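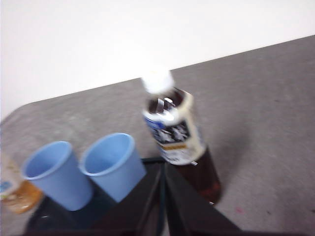
A bottled drink and two light blue cups on a gray tabletop.

The Shared Table Deserves a Policy
By Azucena Robles
1/7/22

Institutions write rules for their meeting rooms, their parking spaces and their printers. Few write anything for the table where people pour a drink. At the Plerthorpe reading rooms, which receive 3000 visitors a year, this omission has become a matter of some expense and more irritation.

The present practice is to order single-serve bottles for every public session. It is easy to administer, and it is wasteful. After the January lecture, 17 bottles were collected with most of their contents remaining. The guests had wanted a few swallows, and we had given each of them a full serving.

It is the position of this writer that one bottle should be set out for every two seats, with reusable cups beside it. Cups of plain, light plastic are sufficient. They need not match the furniture, and they need not be replaced when the catalog changes. The Flokstead branch has used the same 80 cups for several seasons and reports no difficulty in washing them.

Two objections have been raised. The first concerns hygiene, and it is a fair one. Cups must be washed after each session and stored upside down in a closed cabinet, and the branch must assign staff time to the task. I would set aside 20 minutes and enter them in the schedule.

The second objection is that a shared bottle appears less generous. I do not find this persuasive. Pouring for the person in the next chair is an ordinary courtesy, and our sessions could use more of it. Strangers who have passed a bottle between them tend to remain for the discussion.

The proposal should be tried at Plerthorpe through the spring program, with the cost of washing recorded alongside the cost of drinks.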